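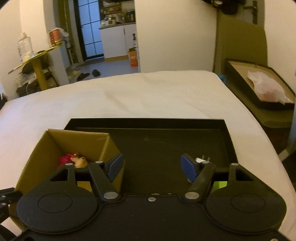
Rania Bennani replied that you should never sort on the bed, because then you can't go to bed until you've finished. Rania, that is the entire method. I have tried sorting on the floor. You can walk round a floor for years.

Share 30 | Comments 2

So, a thread on clearing the bedroom before the move, for anyone else who owns too much and has been told so.

The rules are simple. One tray for small things that haven't got a home. One cardboard box for soft things that are staying. Everything else has to argue its case. I put a white sheet down first, which makes me feel like a professional and also shows up the fluff.

The soft box got off to a poor start. I put in something pink, then a plush toy with a furry beige head, and then I sat down for a bit. The toy is staying. It was never really up for discussion, but I like to go through the motions.

The tray is where the trouble lives. It's meant for things I can't place, and what I can't place is mostly plugs. I have a white one with prongs that I've now picked up and put down in three different rooms. It must charge something. I don't dare throw it out, as the something would turn up by teatime.

Jummai Sani wants to know why I don't just put all the plugs in a bag and label it PLUGS. I have that bag, Jummai. I've got it from the last move, and the one before. It's a family heirloom at this point.

Share 2 | Comments 30

A word on plastic bags. I'd like to know who taught me to put things in a bag and then put the bag in a box, so that when I open the box I've learned nothing. I've one by the headboard, crumpled, and through the plastic I can tell you that what's inside is pinkish. I'm leaving it until last, like the purple ones in the tin.

Moving firms, then. Lotach quoted me 594 pounds, with me doing my own packing. Cordeiro came in at 2,890, and for that they do the lot, wrap every cup and presumably adopt the toy. I've gone with Lotach. I had a short and happy daydream about Cordeiro first.

Lotach asked how many boxes. I said more than 30 and the man on the phone made a noise I last heard from a plumber.

Things I've been told to get rid of by people who don't live here: the round side table (no, where would the water jug go?), the bags and cloths on the shelf under it (fair), the rice cooker (I'll be buried with it).

The kitchen is next and I'm not ready. The jars alone are a week. I began on them in March, with great energy, and got as far as taking down a jar, reading the date on the lid and putting it back – slightly further along.

Rania again, to say that she moved with Vavar and they lost a lampshade. Only the shade. She's kept the lamp on principle.

Current state of play: soft box filling up, tray still mostly tray. I've asked Eto, the charity shop on the corner, whether they take small electrical things. They take them if I can say what they are. So that's the plug and me back where we were.

Off to put the kettle on. If you don't hear from me I'm asleep on the sheet, next to the tray, and Rania was right.

Posted 4/27/22
Print this thread | E-mail to a friend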